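1/ I have changed how we keep the plates at home, and since Gintarė asked me twice, I write it in a small thread. It is about plates only. You are warned.

2/ Before, all plates were lying in one pile in the cupboard. If you want the blue one, the blue one is always on the bottom. So you lift everything, and one day you chip a rim. I chipped two.

3/ Now they stand in a simple wire rack from Kilteo. Thin rods, no plastic. I paid 400 for it and I think the price is fair.

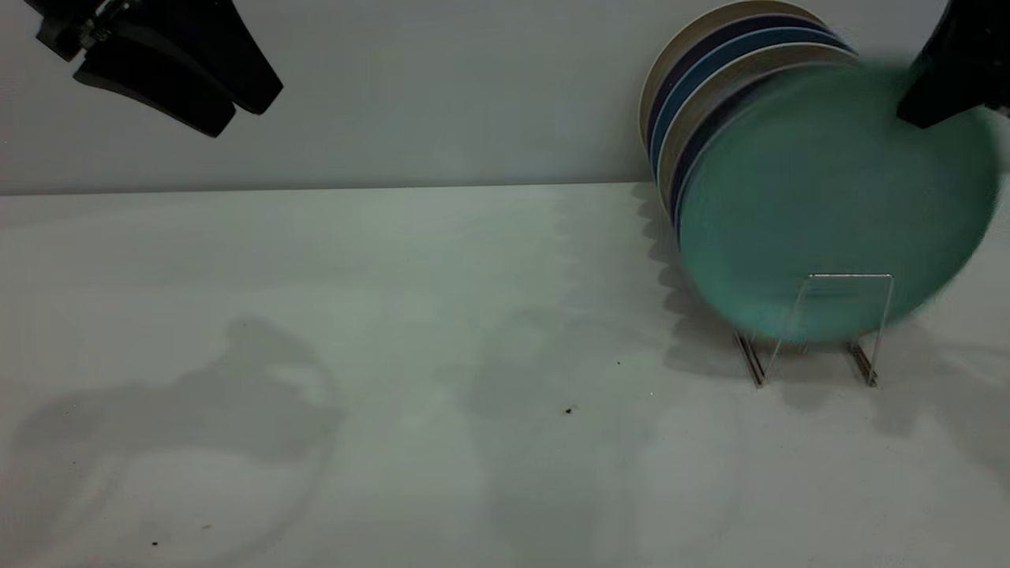

4/ My rule is the beige plate goes first, at the very back. Then the others come in front, one by one, and each leans on the one before. Please don't push. Put the lower edge in first, then let the plate lean.

5/ Shona says I should sort them by color. I tried -- it looked like a paint shop. I like it better when the blues and the grays are mixed, with the red one near the front.

6/ The green one stands in front of all. It is my favorite, so I see the whole face of it and only the rims of the rest. In the late afternoon the rims catch the light very nicely. 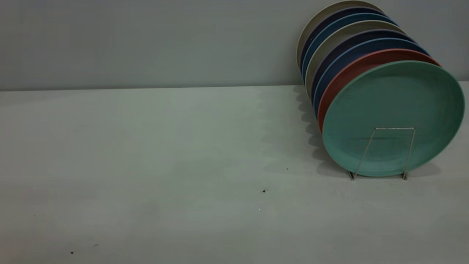
7/ Questions I got

Does it fall? Not until now. But the table must be flat. On my old shelf it was moving a little.

Does it fit deep plates? Ozan tried with his soup plates and they took too much place. For flat ones it is good.

8/ Next is the pan lids. I have no idea yet where they can go -- if you have a good system, please write me.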